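Wostis Community Help > Books and Periodicals > Cataloguing at home

Bound volumes of an old maths magazine, and the numbering makes no sense

Rin Nagano

Hello all, I hope this is the right part of the site, and please do move it if it isn't. My great-uncle taught geometry for most of his working life and he left me a long shelf of a magazine called The Plodine Quarterly of Elementary Mathematics. They are in lovely dark green bindings, a bit rubbed at the corners, and I would very much like to enter them properly in my home catalogue (I use the Brekel program, the older version, as the new one wouldn't run on my machine) before I decide whether to keep them all.

My trouble is the numbering. The spines have volume numbers from 1 to 14, which seemed simple enough when I sat down with a pot of tea and thought I'd have it finished by supper. But inside, the parts carry two numbers each. One starts again at 1 with every volume and the other just goes on and on. Then, after volume 9, there is a title page that says "New Series" and the volume number inside goes back to 1, although the spine carries on with 10 as though nothing had happened. To make matters worse, two of the volumes have no title page at all, and one has the index from a different volume bound at the back of it.
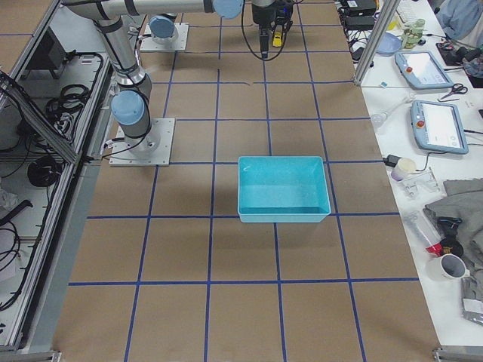

I tried looking the title up in the Coman union list, and it gives a single entry with the words "numbering irregular", so I'm evidently in good company, but it doesn't help me very much. Brekel wants one volume number and one issue number for each record and won't let me past that screen without them.

So my questions are these. Do I follow the spine or the inside? Do I make one record for the whole run or one for each bound volume? And what do I do about the two with no title page? I'd also be glad to know whether a set like this is any use to anybody, though I realise that's a different matter. Sorry this has gone on so long - I did try to cut it down.

3 replies

Asuka Kikuchi

Hello Rin, and what a nice thing to have been left! I catalogued my father's periodicals over one very long winter, and there were a fair few mathematical ones among them, so you have my sympathy and I'll try to take your points in order.

Follow the inside, always. The spine was lettered by a binder, very often a local firm working from a slip of paper that the owner had filled in, and your great-uncle may simply have liked the idea of an unbroken row. It's a perfectly sensible thing for him to have wanted, but anyone else looking for an article will be using what the publisher printed. Put the spine number in the notes field, so that you can still find the thing on your own shelf.

The number that goes on and on is what's called the whole number or continuous number. It counts every part since the magazine began and takes no notice of volumes. Once a magazine has begun a new series it can be a real blessing, for the continuous number often carries straight on through the change, and you can use it to check whether anything is missing. Go along the shelf with a pencil and a notebook and write down the first and last continuous number in each bound volume. If one ends at a certain number and the next begins with the one after, you're all right.

For the new series, write it as "n.s." before the volume number, so your spine 10 becomes n.s. vol. 1. If you leave out the n.s. you will end up with two volume ones and two volume twos, and I promise you'll be cross with yourself later on. I was!

As for the two without title pages, look at the running heads and at the small line of type at the foot of the first page of each gathering. Printers often put the volume number down there for the binder's benefit. Publishers also tended to send the title page out with the last part of the volume, or even with the first part of the following one, so it's worth having a leaf through the front and back of the neighbouring volumes in case it was bound in the wrong place. Your stray index makes me think the binder may have been a little careless, or perhaps just had a muddled pile handed to him.

When you come to write a reference to a single article, set it out the way the old magazines did in their own headings. I have one from another title in front of me, and the top of the page goes like so:

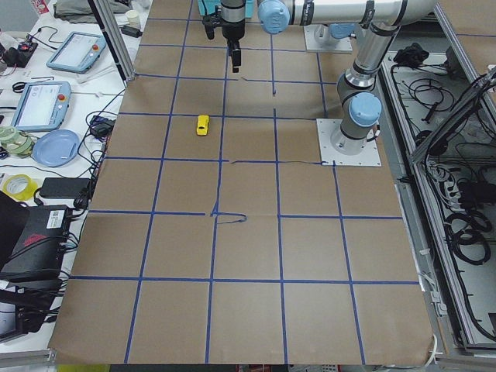 Vol. XI. No. 253. p. 1076

You'll see there that the middle number is far too big to be a part within one volume, so it has to be the continuous number, and the page number is so high that the paging must run through the whole volume. It's a good habit to look at all three together and ask whether they make sense with each other. I once spent an entire evening hunting for a part 1238 which was really the page number, copied into the wrong column by me.

On records, I'd make one for the title and then one beneath it for each bound volume. Brekel calls this a parent record, and in the older version it's tucked under the Edit menu. Once you have a parent, it stops demanding an issue number on every screen, and you can type a range in there instead.

polly_in_the_stacks

Agree with nearly all of that, but don't throw away the wrapper numbers if any of the paper covers were bound in. They're sometimes different from the numbers on the first page of text and people who collect these do care. Also, just put square brackets round any number you've worked out yourself and haven't seen printed, so [n.s. vol. 3] and so on. That's what the brackets are for.

I don't know the Plodine one at all, sorry.

oldfolio

A few things from someone who has done this rather too often (my own list passed 3000 entries in December and my wife has asked me, very kindly, to stop).

1. Before you type anything, check the paging of each volume from front to back. I know it's dull, but missing leaves are common in bound magazines, particularly folding plates, and geometry magazines did like a folding plate.

2. Write the collation on a slip of acid-free paper and leave it inside the front board. Pencil only, please, and no sticky notes, which leave a mark in the end.
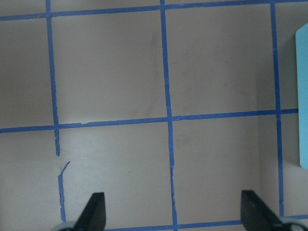
3. Copy the Coman entry into your parent record word for word, "numbering irregular" and all. If you ever want to pass the set on, the other person can match yours to theirs without a lot of writing back and forth.

4. Is it any use to anybody? It depends. A complete run with its indexes is wanted now and then by a college or a keen private buyer, and odd volumes hardly at all, so I wouldn't split it up. I'd write to the mathematics department nearest you with a short list, giving the series, the volumes and the years, and mention the two missing title pages straight away.

I'd quarrel a little with Asuka about the foot of the page, by the way. The number down there may be the volume, but it may equally be the signature, which is only a letter or figure telling the binder what order the sheets go in. If it changes every eight or sixteen pages, it's a signature.

Rin Nagano

Thank you all so much, this is far more than I'd hoped for. I've been along the shelf with the notebook as Asuka suggested, and the continuous numbers do run straight through the change of series, which cheered me up no end. There's one gap, between spine 6 and spine 7, where a single part seems to be missing. I also found one of the lost title pages, upside down at the back of spine 12! The other is still hiding.

I've found the parent record under Edit, and it now takes a range quite happily. I'm going to check the paging next, a volume an evening, and I'll come back and say if the missing part turns up in the box of loose ones upstairs.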